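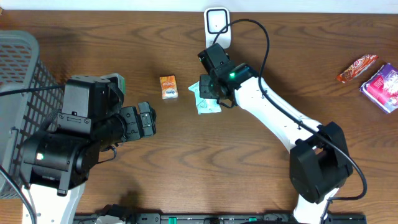
Uriel Cáceres parle debout. Café dans une main, l'autre à plat sur le bois. Il range chez les autres depuis six ans, d'abord seul, maintenant avec Garrido, une petite structure de Plamater qui l'envoie dans les appartements, les cabinets, parfois une école. On avait prévu une heure. Il en a donné moins, il devait filer à Skelley avant midi.

Première question, la plus bête : par où on commence ? « Par la table. Toujours la table. Les gens me montrent le placard de l'entrée, la cave, le truc dont ils ont honte. Moi je regarde la table. » Le placard, on le ferme et on l'oublie. La table, on mange dessus, on y pose le courrier, les clés, la brique de jus du petit, et le soir on pousse le tout pour faire de la place à une assiette.

« Pousser, c'est le mot. On ne range pas une table, on la pousse. »

Celle-ci, il l'aime bien. Un plateau brun chaud, avec des veines sombres qui ondulent, très marquées. Beau, mais traître d'après lui. « Sur un bois comme ça l'œil se perd. Une gomme, un bouchon, une vis, tu ne les vois plus, ça part dans le dessin. Sur une table blanche tu vois la moindre miette et ça t'énerve, donc tu ranges. Ici tu peux vivre avec du bazar très longtemps. » Il passe le doigt le long d'une veine. Il me demande si j'ai un chiffon. Non.

Sa méthode, alors. Il n'aime pas le mot. « Un panier. C'est tout, la méthode. » Un panier en plastique gris, parois ajourées, posé sur la table même, contre le bord gauche. Pourquoi à gauche ? Il est droitier, il prend de la main droite et pose de l'autre côté, ça lui fait croiser le corps et ça le ralentit un peu. Il tient à ce ralentissement. « Si le panier est sous ta main, tu balances tout dedans sans regarder. Et après t'as un panier de bazar au lieu d'une table de bazar. »

Les trous aussi, il y tient. On voit à peu près ce qu'il y a dedans. Un bac opaque, chez lui, c'est interdit. « Un bac opaque c'est un tiroir qui se promène. » Il en a eu, des beaux, en feutre, achetés chez Tristamley, 10 euros pièce. Rendus au bout d'un mois. Enfin, pas tous. Sa sœur en a gardé pour ses pelotes.

Je lui demande comment ça se passe avec les clients, concrètement. Il soupire. Le premier quart d'heure est le pire. Les gens se justifient. « Je leur dis d'arrêter, je suis payé pareil. » Ensuite il leur fait prendre les objets un à un, et c'est là que ça coince, tout le monde veut y aller à la brassée. Un objet, une main, un endroit. Si l'endroit n'existe pas, l'objet reste sur la table, bien en vue, écarté des autres. On en reparle à la fin.

« Il faut de l'air entre les choses. Quand c'est en tas tu vois un tas. Quand c'est étalé, tu vois des choses. »

Du coup il étale. Ça surprend, quelqu'un qui vient ranger et qui commence par éparpiller sur toute la surface. Une cliente de Skelley l'a appelé le lendemain pour lui dire que son mari, en rentrant, avait cru à un cambriolage. Il rit, renverse un peu de café, essuie avec la manche.

Sur les emballages alimentaires, il s'anime. Les petites briques, les boîtes de goûter. L'orange surtout, « toutes les marques font de l'orange, va savoir ». Il les met toujours debout. « Couchée, une boîte de goûter c'est un déchet. Debout, quelqu'un va la boire ou la manger, ou alors quelqu'un va la jeter, mais il se passe quelque chose. » Je lui dis que ça ressemble à de la superstition. Il admet. Il continue quand même.

Et ça va dans le panier, ça ? « Jamais. Le panier c'est pour ce qui change de pièce. La nourriture ça va à la cuisine, direct, sur tes jambes. » Il a retrouvé un jour un yaourt au fond d'un panier à jouets, en septembre, après les vacances de la famille. Il ne souhaite pas développer.

On parle de chiffres, vite fait. Chez Garrido ils lui ont demandé de compter, pour un devis type. Il l'a fait une fois, une seule, chez un couple avec deux ados : 106 objets sur une table de salle à manger. « J'ai rendu ma feuille et j'ai dit plus jamais. Compter ça prend plus de temps que ranger. » La prestation, elle, est à 200 euros la demi-journée, 400 la journée complète, déplacement compris dans Plamater. Il trouve ça cher. Il le dit aux clients, ce qui n'enchante pas Garrido.

Les enfants, il les préfère aux parents. Ils comprennent le panier tout de suite. Ils veulent le porter, ils se disputent pour le porter. L'erreur, selon lui, c'est de leur en donner un grand. « Un grand panier plein, même un adulte le pose par terre dans le couloir et il y reste jusqu'à Noël. » Petit, donc, et vidé tous les soirs. Pas demain matin. Il répète, tous les soirs, en tapant sur le bois à chaque mot.

Et chez lui ? Silence. Il regarde son téléphone. « Chez moi la table est petite. » J'insiste un peu. Il finit par avouer une pile de papiers, des impots surtout, et une boîte de boulons dont il ne connaît plus la provenance. Il la garde. Il a un faible pour la visserie, dit-il, son père en triait le dimanche dans des pots de confiture et on n'avait pas le droit de parler pendant ce temps-là.

Ce qu'il ne supporte pas, en revanche : les organiseurs. Les plateaux à compartiments, les séparateurs, les étiquettes imprimées. « Tu achètes un truc pour ranger, ça fait un truc en plus à ranger. » Il a essayé le système complet de Tristamley, on le lui avait offert. Beau carton. Il s'est servi du carton.

Dernière chose, je voulais savoir quand c'est fini. Quand est-ce qu'il considère qu'une table est rangée ? Il réfléchit, pose sa tasse, la reprend aussitôt, cherche un dessous de verre des yeux. Vide, ça ne l'intéresse pas. Une table vide se remplit dans l'heure, il l'a vu cent fois. Il préfère laisser deux ou trois choses dont on se sert vraiment, espacées, et le panier à sa place sur le bord. « Tu dois pouvoir poser les deux avant-bras sans rien pousser. C'est ma mesure. Les avant-bras. »

Il est midi moins dix. Il enfile sa veste, rate la manche, recommence. Sur le pas de la porte il me dit encore un truc sur l'huile de lin, qu'il ne faut surtout pas en mettre trop sur un plateau aussi veiné, une couche fine, on essuie, on attends, et on ne pose rien dessus avant le lendemain. Je n'ai pas tout noté.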